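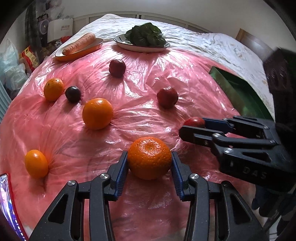 고양이를 여러 마리 키우는 집에서 한 마리의 사료 섭취량만 따로 잴 수 있을까?

마이크로칩을 판독하는 급식기에 저울을 결합하면 개체별 섭취량을 따로 기록할 수 있다. 다만 칩 판독이 안정적으로 이루어지고, 다른 고양이가 같은 그릇에 머리를 넣지 못하게 막는 구조가 있어야 한다.

검색어를 입력하세요 검색 상세검색

Votis, 개체 식별형 급식기 Drolisell 펌웨어 개정판 배포… 판독 누락 처리 방식 변경

08/05/2021

반려동물용 계측기기 업체 Votis가 개체 식별형 급식기 Drolisell의 펌웨어 개정판을 배포하기 시작했다. 개정의 핵심은 칩 판독에 실패한 섭취 기록을 다루는 방식이다. 기존 펌웨어는 식별되지 않은 섭취량을 직전에 식별된 개체의 기록에 합산했다. 개정판은 이를 '미확인' 항목으로 분리해 저장하고, 일일 합계에는 포함하지 않는다.

Drolisell은 그릇 아래에 로드셀을, 진입구 테두리에 저주파 안테나를 둔 건식·습식 겸용 급식기다. 등록된 칩이 안테나 범위에 들어오면 덮개가 열리고, 머리를 빼면 닫힌다. 덮개가 열리기 직전과 닫힌 직후의 무게 차이가 한 번의 섭취량으로 기록된다. 칩이 이식되지 않은 고양이는 목걸이에 다는 태그로 대신 등록할 수 있다. 태그는 별도 구매 품목이며, 판독 거리는 이식형 칩보다 길다.

회사가 처리 방식을 바꾼 계기는 1월에 끝난 가정 내 시험이다. 고양이를 두 마리 이상 키우는 200가구가 참여했고, 시험 운영과 자료 정리는 동물 영양 시험기관 Tolberg가 맡았다. 시험 기간에 칩 판독 없이 무게만 변한 기록은 1,546건이었다. Tolberg는 이 기록을 시간대, 덮개 개방 지속 시간, 무게 변화의 형태에 따라 다시 분류했다.

가장 많은 유형은 덮개가 완전히 닫히기 전에 두 번째 고양이가 머리를 들이민 경우였다. 먼저 먹던 고양이가 물러나면서 판독이 끊기고, 뒤이어 들어온 고양이의 칩은 안테나 각도 때문에 읽히지 않았다. 기존 펌웨어에서는 두 번째 고양이가 먹은 양이 첫 번째 고양이의 기록으로 들어갔다. 서열이 높은 고양이가 먼저 먹는 집에서는 같은 방향의 오차가 매일 쌓인다.

그다음은 이식된 칩이 어깨 쪽으로 이동한 경우다. 칩은 보통 어깨뼈 사이의 피하에 이식되지만 시간이 지나면서 옆으로 옮겨 가는 개체가 있다. 이런 고양이는 몸을 진입구 안쪽까지 넣어야 판독이 되고, 그릇 가장자리에 놓인 사료만 핥는 동안에는 안테나 범위 밖에 머문다. 보호자가 사료를 채우거나 그릇을 닦을 때 생긴 무게 변화도 일부 섞여 있었다.

Votis의 계측 담당 책임자 Lerato Xaba는 "합계가 비어 보이는 것보다 잘못 채워진 합계가 더 문제라고 판단했다"고 말했다. 그는 "섭취량이 줄어드는 고양이를 찾으려고 기기를 사는 보호자가 많은데, 옆 고양이의 식사가 더해지면 감소 추세가 가려진다"며 "미확인 항목이 늘어나는 것 자체도 점검 신호로 쓸 수 있다"고 설명했다.

섭취량 감소는 신장 질환, 구강 통증, 갑상샘 이상 등 여러 질환에서 나타나는 비특이적 징후다. 한 마리만 키우는 집에서는 남은 사료의 무게만 재어도 변화를 알 수 있지만, 그릇을 공유하는 집에서는 한 마리가 덜 먹은 만큼 다른 고양이가 먹어 그릇의 총량이 거의 달라지지 않는 일이 흔하다. 이 때문에 체중이 눈에 띄게 줄어든 뒤에야 병원을 찾는 사례가 적지 않다.

시험에는 처방식을 먹는 고양이 101마리가 포함됐다. 처방식은 다른 고양이와 분리해 급여해야 하므로 덮개의 차단 성능이 기록 정확도만큼 중요하다. Tolberg의 보고서는 덮개가 닫히는 속도를 높이면 가로채기가 줄어들지만, 겁이 많은 고양이는 빠르게 움직이는 덮개를 피하는 경향을 보였다고 적었다. 개정판에서는 닫힘 속도를 세 단계로 조절할 수 있고, 기본값은 가운데 단계다. 속도는 개체별로 따로 지정할 수 있으며, 새로 등록한 고양이에게는 처음 며칠 동안 가장 느린 단계가 자동으로 적용된다.

무게 기록의 보정 절차도 일부 바뀌었다. 기존에는 전원을 켤 때만 영점을 맞췄으나, 개정판은 덮개가 닫혀 있고 무게 변화가 없는 시간에 주기적으로 영점을 다시 확인한다. 습식 사료는 그릇에 담아 두는 동안 수분이 증발해 무게가 줄어든다. 개정판은 닫힌 상태에서 일어난 완만한 감소를 증발분으로 분류해 섭취량에서 제외한다. 다만 선풍기나 난방기 바람이 직접 닿는 곳에서는 보정 오차가 커질 수 있어, 회사는 설치 위치를 옮기도록 권고하고 있다.

하드웨어 문제도 확인됐다. 시험 중 기기 47대에서 덮개 경첩의 마모로 완전히 닫히지 않는 증상이 나타나 부품을 교체했다. 회사는 현재 출하분에 보강된 경첩을 적용했으며, 이전 출하분을 사용하는 구매자에게는 교체 부품을 무상으로 보낸다고 밝혔다. 부품은 십자드라이버로 교체할 수 있고, 교체 후에는 앱의 '덮개 점검' 메뉴에서 개폐 위치를 다시 학습시켜야 한다. 이 과정을 생략하면 덮개가 닫힌 것으로 인식되지 않아 해당 시간의 기록이 저장되지 않는다.

펌웨어는 무선 연결을 통해 순차적으로 배포된다. 설치 중에는 덮개가 열린 상태로 고정되므로, 처방식을 급여하는 집에서는 그릇을 비운 뒤 진행해야 한다. 설치가 끝나도 과거 기록은 소급해 재분류되지 않는다. 앱의 추세 그래프에는 펌웨어가 바뀐 시점에 세로선이 표시되며, 세로선 앞뒤의 수치를 바로 비교하면 실제보다 섭취량이 줄어든 것처럼 보일 수 있다. 특히 먼저 먹는 습관이 있는 고양이에서 이런 현상이 두드러진다.

기록 내보내기 형식에는 열이 하나 추가됐다. 기존 파일은 시각, 개체명, 섭취량으로 구성됐으나 새 파일에는 판독 상태가 함께 기재된다. 판독 상태는 '정상', '중간 끊김', '미확인'으로 나뉜다. 동물병원에 자료를 제출할 때는 '중간 끊김' 기록의 비중을 함께 확인하는 것이 좋다고 회사는 안내했다. 기존 형식에 맞춰 만든 스프레드시트를 쓰는 이용자는 열 순서를 수정해야 한다.

국내 유통을 맡은 Riquelme는 기존 재고에도 같은 펌웨어를 적용할 수 있다고 밝혔다. 재고 제품은 이전 펌웨어가 설치된 상태로 출고되며, 첫 연결 때 개정판 설치 안내가 표시된다. 가격은 바뀌지 않는다. 경첩 교체 부품은 제품 바닥면의 일련번호를 등록하면 신청할 수 있고, 구매 영수증은 요구하지 않는다. 중고로 구매한 제품도 일련번호가 확인되면 교체 대상에 포함된다.

개체 식별형 급식기가 질환을 진단하는 기기는 아니다. Drolisell의 사용 설명서 역시 기록을 진단 근거로 사용하지 말고, 고양이가 하루 이상 먹지 않으면 기기의 수치와 관계없이 수의사와 상담하라고 명시하고 있다. 기기가 재는 것은 그릇에서 사라진 무게이므로, 바닥에 흘린 사료나 먹고 토한 사료는 섭취량으로 잡힌다. 간식이나 다른 그릇에서 먹은 양은 앱에 직접 입력해야 한다.

Tolberg는 같은 가구 가운데 일부를 대상으로 음수량 측정 시험을 이어 간다. 물그릇은 머무는 시간이 짧고 한 번에 줄어드는 무게가 작아 사료보다 분해능이 높은 저울이 필요하다. 혀에 묻은 물이 그릇 밖으로 튀는 양을 어떻게 처리할지도 정해지지 않았다. Votis는 음수량 측정 기능의 출시 일정을 공개하지 않았다.

관련 기사
고양이 습식 사료의 수분 증발과 급여량 계산
이식형 마이크로칩의 위치 이동, 판독기 각도에 따른 차이
다묘 가정의 처방식 분리 급여 방법
반려동물용 저울의 영점 보정 주기
목걸이형 태그와 이식형 칩의 판독 거리 비교
자동 급식기 세척 시 분리해야 하는 부품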